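Notice boards back up at Pruitt hall after December clear-out

2020-01-18

14 comments | Share | Save

The notice boards at Pruitt hall are going back on the walls, cleaned, sorted and with a new set of rules for what gets pinned on them. First one was being done on a table in the side room when we called in. More to follow through the month.

Regulars will know the state they were in. Old bus timetables, a lost cat from two summers back, choir posters four deep. Gunnel Lundgren, who runs the hall bookings, had the lot taken down in December and it filled two recycling sacks and most of a third. A box of 343 pins came off with it, a fair few bent.

"I counted them because I wanted to know if we needed to buy any," she said. "We don't. We need to buy some drawing pins that people can get out again, that's a different matter."

The hall has used cork since it reopened and there was some talk of switching to felt or a whiteboard. Cork won. Cheaper to keep what you have, and the hall users' meeting voted for it without much argument. The board being worked on lies flat on a white tabletop, corner pointing away, with a darker reddish-brown edge standing a bit proud of the cork, and it's that edge that Lundgren says takes the knocks when the chairs get stacked.

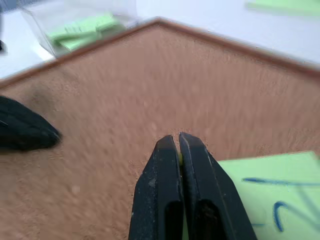
Cork is fussier to clean than people think, according to Joar Fjeld, who has been in most afternoons this week. Brush first, then a barely damp cloth, then leave it alone. The granular surface on the one we saw has lighter flecks scattered over it. His advice to anyone with a board at home is to stay away from spray polish and to go easy with the hoover, one of the old ones lost a chunk that way.

Small holes mostly close up by themselves, he says. Bigger ones get filled with cork dust and a bit of glue. One board was past saving and has gone to Njål Strand, who wants it for tiles under his plant pots.

The new rules are short. Cards only, no A4 posters except on the board by the kitchen. Colour of card goes by subject: green for classes and groups, white for things for sale, yellow for the hall's own notices. One pin each if it will hold, two if the door is going to be open. Anything over a month old comes down, no exceptions, not even the choir. Wubit Gebremichael is doing the monthly check and says she has already been lobbied.

Cards can be in any language. That was asked for by the language swap evening, and by Sơn Vương in particular, who had notices taken down last year by somebody who thought they were scribble. Handwriting is fine so long as it's in marker and can be read from the doorway. Biro no good, it fades and nobody over fifty can see it.

Blank cards are in a tray by the front door, free. Please don't take a stack for shopping lists. A pack of 100 is meant to last until spring and the first one is going down fast allready.
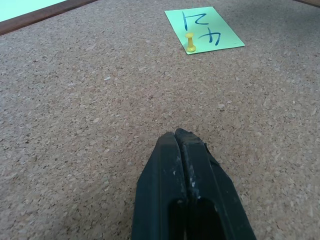 Can groups from outside the hall put a card up? Any local group can, as long as the card has a contact name on it and goes in the tray at the desk first. Businesses are asked to use the board by the kitchen.

Cost of the whole job so far is £48, nearly all of it on card, markers and wall fixings. The money came out of the tea fund. Lundgren says there may be another small bill if the fixings in the corridor wont hold, the plaster there is poor and one screw has come out once already with nothing hanging on it.

Order of work: entrance first, then corridor, then the kitchen one, which needs a new back. The entrance board should be up before the next soup lunch. Until then notices are on the inside of the front door with tape, and anyone missing a card from the old boards can ask at the desk. Everything with a phone number on it was kept, in a shoebox, and will be held till the end of next month before it goes out with the paper.

Offers of good spare pins welcome, same desk. Not the sort with the flat brass heads please, they have plenty.

Related
Lornance footbridge to shut for handrail repairs
Jirnen library asks for jigsaws, complete ones
Soup lunch moves to the bigger room
Drerkano allotments: waiting list opens again

Last updated 16:20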